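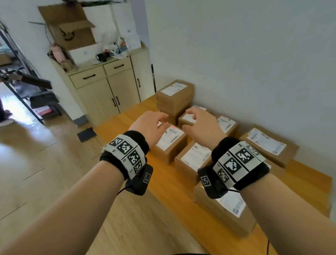

## Wrist cuffs, parcels and me: a thread

**1/**
I write software for a living. Specifically I write the bit of Isier that takes two wrists covered in square markers and works out where the hands are, so a planner can later be taught to shift parcels without flattening them. My sister thinks I work in logistics. I've stopped correcting her.

**2/**
The principle is simple enough to fit in a post. Each cuff is a sweatband with a ring of printed tiles. The head camera sees some of the tiles, we know where each tile sits on the ring, and out comes a wrist pose. Then a month goes by and you're still writing the second half of that sentence.

**3/**
First thing that broke: wrists aren't cylinders. We modelled the ring as a perfect rigid circle because the maths was nice. A sweatband on a forearm is closer to an egg, and it's a different egg when you make a fist. Solver reported excellent confidence throughout. It always does.

**4/**
Fix was dull. Fit the ring shape per person at the start of a session, let it flex a bit, and stop trusting any pose that comes from a single tile seen edge-on. Error dropped from 11 mm to 5 mm on the bench. I bought myself a pastry.

**5/**
Second thing: flips. A small flat square seen nearly head-on has two plausible tilts and the noise picks one for you. On the plots the hand bends backwards for one sample and then carries on as if nothing had been said. If you replay that on an arm in simulation the arm does it too, with feeling.

**6/**
We now keep both candidates alive and let the module under the wrist break the tie, as it has its own marker and its own opinion. Two bad witnesses make one decent one, provided they're bad in different directions. Pull request has been open since November. Reviews welcome, says the bot.

**7/** 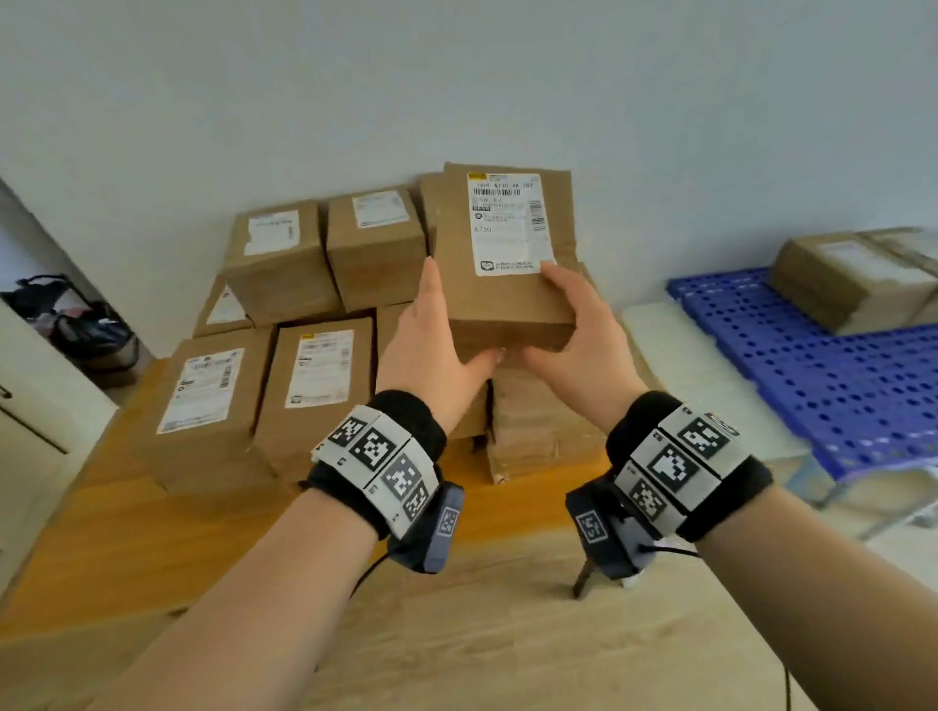
*Upright carton, two-handed hold, both cuffs in view. A730 on the label, if you like reading other people's parcels.*

**8/**
Holds like that are my favourite data. Once both hands are on a box, the distance between them ought to stay put, so you get a free check on the tracker. If the box appears to grow while it's being held, the box is right and I am wrong.

**9/**
They're also where perception has the worst time. Brown box, more brown boxes behind it, many with a white label. The segmentation model we inherited from the Wolonik project was delighted to merge a held carton with its neighbours and call the lot one object. Technically a parcel. A very ambitious one.

**10/**
The other joke is that shipping labels are full of small black and white patterns, and my detector was built to love small black and white patterns. One early build found a third wrist on a barcode. We check the marker IDs properly now. I'd assumed we already did. I'd written the comment saying we did.

**11/**
Tooling, for those who asked: replay viewer is Fahmy, which is ours, ugly and fast. Labelling is in Fotwood, which is also ours and only ugly. Fahmy lets you scrub through with tracked wrists drawn over the video, and I've caught more bugs squinting at that than from any metric on the dashboard.

**12/**
Current state: 300 clips through the new solver, 2 of them still with a flip I can't explain. Same clip length, same settings, nothing odd in the logs. I've looked at them so often that I could perform them.

**13/**
Next up is timing. The camera and the wrist modules each keep their own clock and neither will admit to drifting. If you've got a sync method you don't hate, replies are open. If it starts with "just use timestamps", they're open to other people.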